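Chapter 4
Does Sorting Save Time?
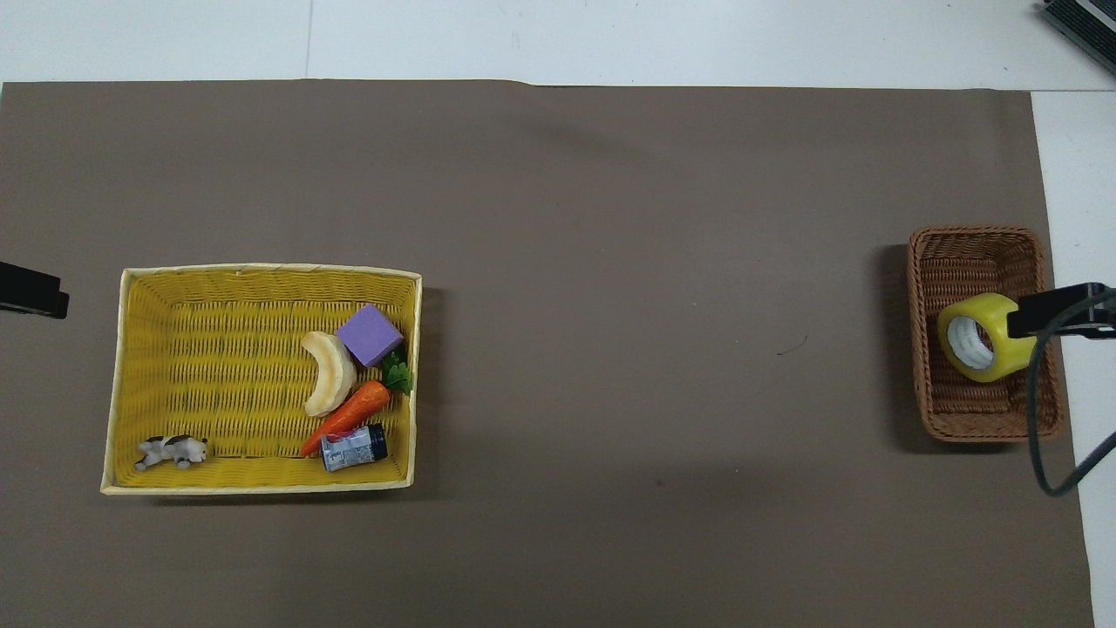 Figure 4.1. Two woven baskets on brown paper. The yellow one holds a toy carrot, a purple cube, a toy cow and a small can, among other things.

Books on home organizing like to say that a basket for everything cuts the time spent looking for it. The claim is repeated so often that few readers ask who measured it, or how. Look at the yellow basket in Figure 4.1 and try to name the rule that puts a carrot, a cow and a can together. "Small things" would do. So would "things from the playroom floor" — and neither would help much if you wanted the cow in a hurry.

The best-known figures come from the Zalcombe survey, in which 940 households rated their own tidiness. Self-ratings are weak evidence. People who have just bought baskets tend to think well of them. A later trial by Joscha Rothe used a stopwatch, but it followed only 40 families for 21 days, and the sorting rules were written by the researchers.

In this chapter we ask what a category is, who has to remember it, and what it costs to keep up. Before reading Section 4.1, write down a rule for dividing the contents of one drawer at home between 2 baskets. Keep the rule. You will be asked to break it in Section 4.3.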